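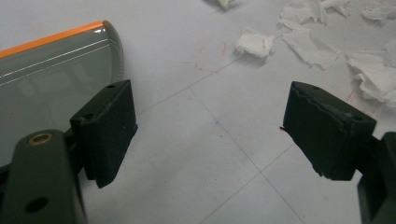

Surely a dustpan is a dustpan, was the remark from the back row when we ran this talk in Trarnusden last February, and can we please get on to vacuums.

I'd like to agree. Start from there. Ask the room who has bought a dustpan in the past year and who remembers what it cost. Wait for hands.

Next: the rubber lip.
Every catalogue sells the lip as the clever bit. The Cenduno leaflet says it "seals to any floor". Read that out slowly. Any floor? Grouted tile has lines in it, and a straight strip laid across a grout line leaves a gap underneath, however soft the rubber. Turn the pan so the lip runs along the line and you do better, until the next line.

On a flat table top I'll give them the lip. It ought to lie down properly there. I still want to know what happens after a year of being hung up by the wrong end, and the leaflet is silent on that.

Next: paper.
People practise on crumbs and then wonder why tissue beats them. Torn paper is light, it lifts when the brush comes at it fast, and the smallest bits go over the lip and back out again. The advice I was given was long strokes. I don't believe in long strokes. Short ones, brush kept low, pan tilted a little. 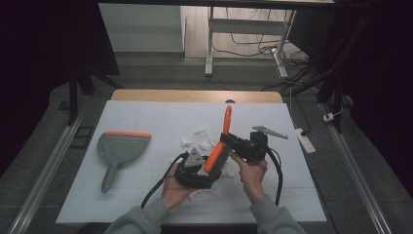

Torn white scraps, grey pan with an orange rubber edge, orange-handled brush.

Leave this up while talking about colour. White paper on a white top is a rotten test for the eyes and a decent one for the method, as you find out how much you were relying on seeing the stuff. Wipe a hand across at the end. If you'd rather trust the brush, fine, but I wouldn't eat off it.

Point at the pan handle. Long handles are sold as kind to the back. On the floor, perhaps. At table height I find them a nuisance — the pan wants to tip backwards and you end up holding it by the body anyway.

Next: the numbers on the packet.
Halilović print "600 sweeps" on theirs. 600 sweeps of what? I wrote and asked, and got a voucher for 20 per cent off a mop. Tinon claim their bristles stay straight for 200 hours, which is a long time to spend sweeping, and they don't say who did it.
(Pause here. It usually gets a laugh. If it doesn't, carry on.)

What I'd look at in the shop:
Press the lip against the shelf and look for daylight.
Bend the bristles over and see if they come back.
Check that the brush clips into the pan and stays there when you shake it. Most of them fall out on the second shake.
Ignore the word "professional".

Questions, 2 minutes, no more. Somebody will ask about damp kitchen roll for the last bits. It does work, I'm sorry to say, and it makes half of this talk unnecessary. Vacuums are after the tea break.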